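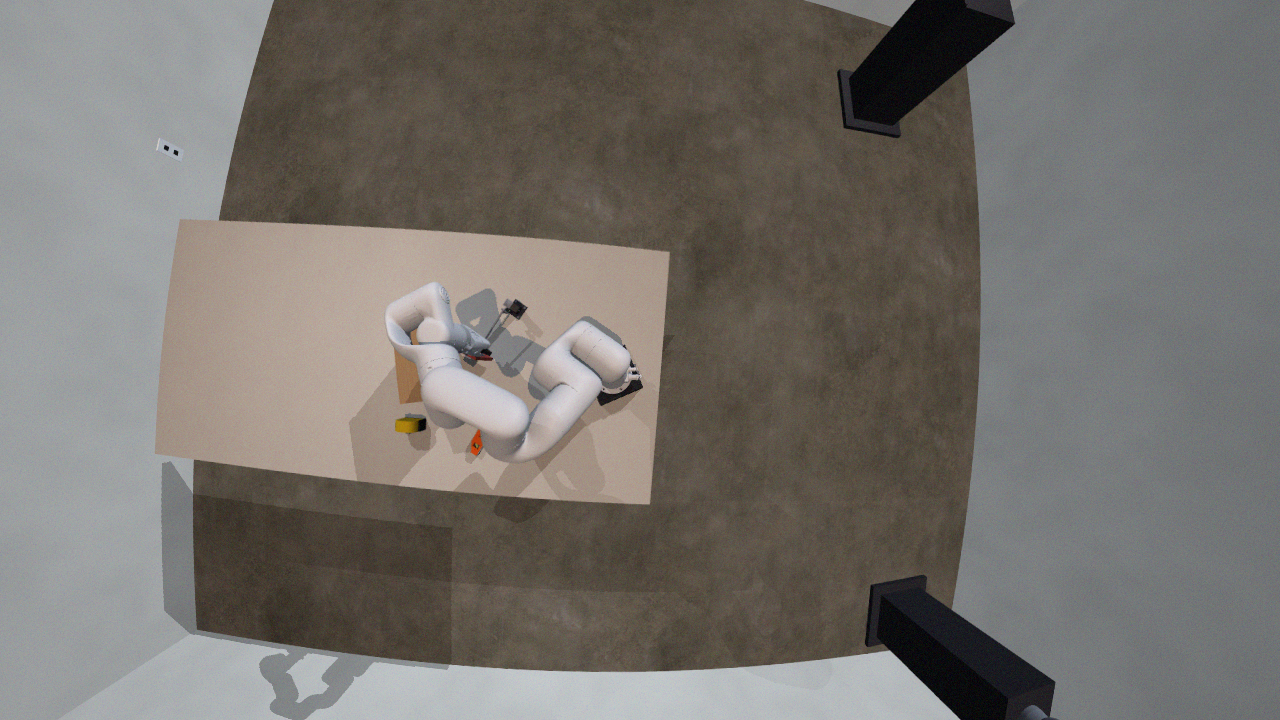

Rhea Manalo wrote to us that she had bought three sets of "no-sag" cabinet hinges in as many years, that every one of them sagged, and that she would like to know why ours should be any different.

Fair question. We stock the Cukov surface hinge, and we don't think any hinge deserves the words "no-sag." A door is a weight hanging off one edge. Given time and enough hands pulling on it, something moves.

Cukov Surface Hinge, small
Sold in pairs, screws included
Finishes: black, plain steel
For inset and overlay doors on small cabinets, wall cupboards, meter boxes, spice cabinets

What the maker says
Cukov says the hinge is tested to 2,000 openings. We asked what kind of door was on it at the time and were told "a standard door," and when we asked what a standard door was the emails slowed down. So take the figure for what it is. A kitchen cabinet that holds the coffee will get through that many openings sooner than you'd guess. A cabinet in the guest bathroom may never get there.

Cukov also says "installs in minutes." It does if the door is square, the frame is square, and you've hung a door before. Give yourself an afternoon.

What we say
It's a decent hinge. The pin is snug out of the bag, which can't be said for the Drendis we used to carry. The leaves are flat. The screw holes are countersunk deep enough that the heads sit down where they belong and don't scrape when the door closes. We have had returns, mostly for finish.

The black is paint. The box calls it "forged black" and we've asked them to stop. It chips at the knuckle if you're rough with it. If that will bother you, buy the plain steel and wax it, or paint it along with the door.
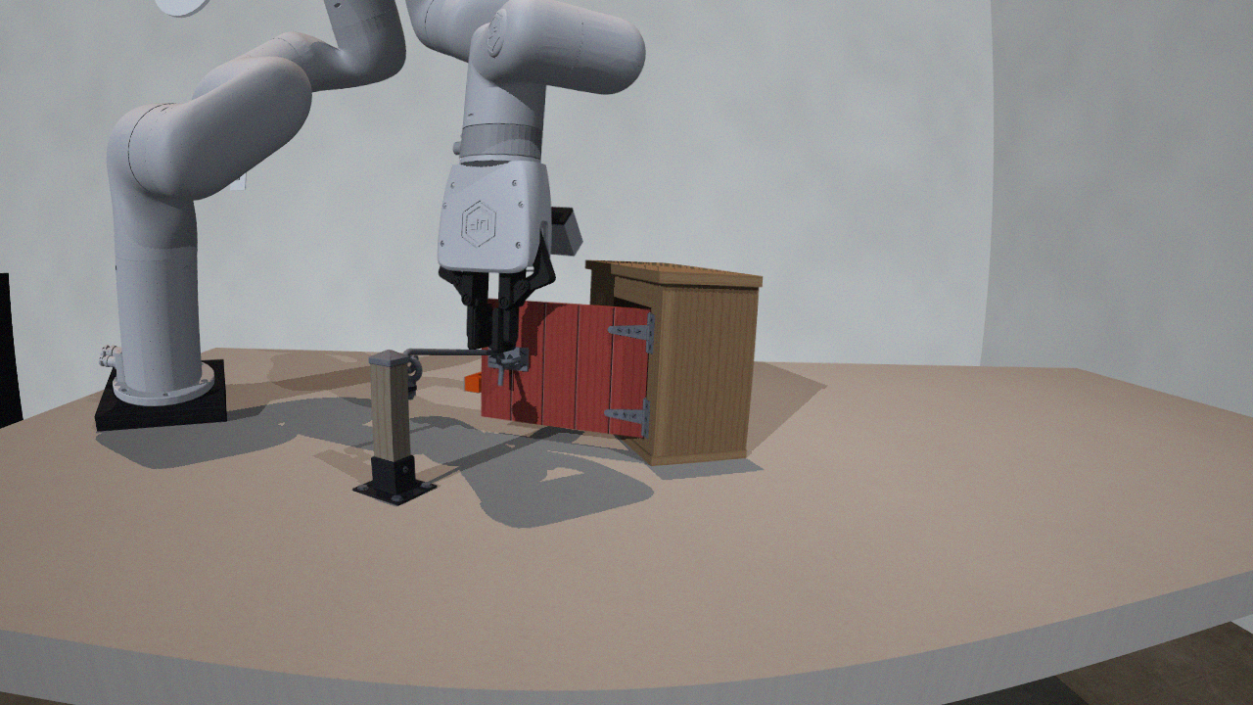 Red plank door on a small wooden cabinet.

Plank doors
Most of the trouble we hear about comes from plank doors, and most of that isn't the hinge. Boards swell across the grain when the air is damp and shrink when the heat comes on. A door that fit nicely in summer shows a gap in February, and the customer blames the part with moving pieces in it. Put the screws into a batten or the thickest part of the board. If your planks are only held together with glue and hope, a better hinge is just going to hold up one plank while the others leave.

Paint makes it worse in a small way. Two heavy coats on the hinge edge and the door binds, and a door that binds levers its own screws out. Scrape that edge back before you order anything from us.

The screws
The ones in the bag are fine for hardwood. In pine we'd go longer. In particleboard we wouldn't use this hinge at all - get a concealed one with a proper cup and spread the load. We lose sales by saying so, but we'd lose them anyway when the box came back.

Drill pilot holes. The instruction sheet makes this optional and we disagree with the instruction sheet.

How does it compare with the Enriquez?
The Enriquez is the expensive one, and we sell that too. It has a brass pin and a nicer box. On a small door we can't tell them apart once they're up. On a tall or heavy door the Enriquez has a longer leaf and that does matter. Anyone who tells you that you'll "feel the difference" on a spice cabinet is selling you the box.

Customer comments

Bienvenido Cabrera: Put two on a medicine cabinet. One screw had no slot to speak of, just a smooth head. Fallgate mailed me another. Door is straight so far, I'll believe it when I've had it a few winters.

Remedios Panganiban: The black came off on my fingers a little when new. The hinge works.

Mieczysław Wieczorek: I do not agree about the Enriquez. On my corner cupboard the Cukov squeaked from the first day and the Enriquez never did.
Fallgate reply: We've heard a squeak on a few of the plain steel ones. A touch of paste wax on the pin usually settles it. Not oil, it runs down the door and collects dust.

Pacita Bañez: Does it come in a lift-off version?
Fallgate reply: The catalog has said "coming soon" for as long as we've had the catalog. We wouldn't wait.

Ordering
Single pairs ship from the counter. Cabinet shops can order the carton of 200 pairs, plain steel only, and we'd suggest trying a pair on your own doors before committing to that many. Returns accepted on unopened bags, and on opened ones if the fault is in the hinge. Screws stripped with a drill driver on the high setting are yours to keep.

Price and stock last checked Dec 5, 2024. The black was low at that point.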